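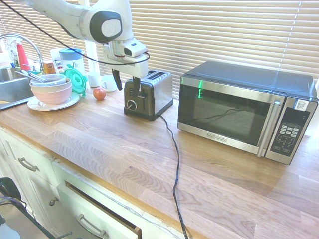
Fig. 4. Gripper over the toaster at the kitchen station.

4.3 Recording toaster demonstrations

Read section 4.2 first. Everyone skips 4.2, and then everyone writes to Karthik Sivakumar.

1. Unplug the toaster. The policy is learning where the slots and the lever are, and has no need of breakfast.
2. Home the arm and wait for the Dutdale console to say READY. It takes its time.
3. Check that the arm cable has slack. A snagged cable teaches the arm to flinch.
4. Move one or two items on the counter. The dishes and the apple are fair game. The microwave is heavy and stays where it is.
5. Open the wrist view and bring the gripper over the slots.

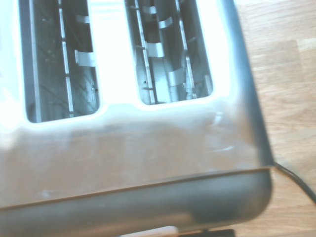 Polished metal throws back a lot of daylight, so look at the slot rims before you record. If you can't tell where the rim ends and the glare begins, neither can the model. Tilt the blinds and look again.

6. Press RECORD, do the task once at a steady pace, and press STOP. Keep each take under 20 seconds.
7. Mark the take GOOD, BAD or ODD. Fumbles you recovered from are GOOD - we want those.
8. Repeat until you have 70 takes, changing the counter every 6.

CAUTION: Never push the fingers down into a slot to "see if they fit." Segundo Betancur has already run this experiment.

NOTE: Takes marked ODD go to Rosalind Schumacher for review. Her queue stood at 2,393 on Nov 11, 2018, so please be sure it really is odd.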